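Home Kits Club Packs Spares Competition Basket Account

Search products... Go

Plitima Twin Arm Bench, Club Pack

By Grorent. For school clubs, college groups and student teams. Stock code on request.

Two arms, one table, and the bench simulator to match. Aimed at clubs doing board placing and fixture tasks, ages 14 and up, though younger groups manage fine with a helper.

What you get:
- two Plitima arms, with grippers fitted
- perforated plate
- set of practice fixtures and boards
- cable clips, spare finger pads
- simulator licence, 18 seats, runs on ordinary school laptops
- printed task cards

Table not included. Any solid one will do, bolt holes drawn on the paper template in the box.

Start in the simulator. Teams build the whole task there first, then move the code over to the real arms. Same commands, same file. Most clubs spend half a term on screen before they touch any hardware and that's plenty.

Simulator, two-arm room:

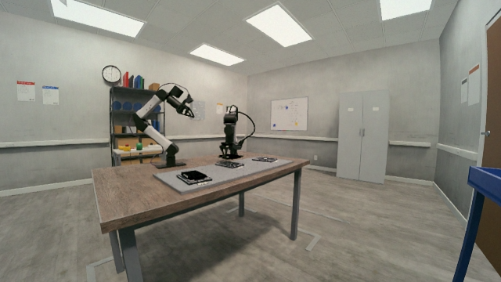
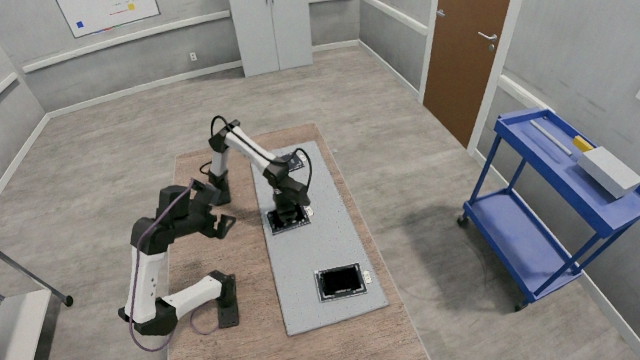

Task cards go from easy to awkward. Card one is just move and stop. By the middle you're lowering a gripper into a square pocket and getting it out again without catching the rim. Last few need both arms going at once, so sort out your waiting points early or they will meet in the middle.

Scoring for the Skundbridge student round is built in. Runs are 60 seconds, 1000 points max, points off for touching the other arm. Save the run file and send it with your entry, no video needed. Heats open in February. Rules are on the Competition page, please read them before emailing us.

Estela Toledo runs the club at Sepúlveda and wrote the second half of the cards. Her note to new teams: "Let them name their positions properly. Point1, point2, point3 is misery by week four. And save before lunch."

Known niggles
Mirror setting resets when you swap arms over, fix coming in next update. Undo only goes back one step while a run is paused. Older laptops: turn shadows off, much smoother.

Delivery is two boxes, both heavy, get someone to meet the van. Schools can pay by invoice. Extra seats can be added any time, just quote your licence number. Spare finger pads are sold in tens, they do wear out quicker then you'd think if the students are keen.

Returns within one term if unopend. Simulator seats can't be returned once activated, sorry.

Contact us | Delivery | Terms | © Grorent | Back to top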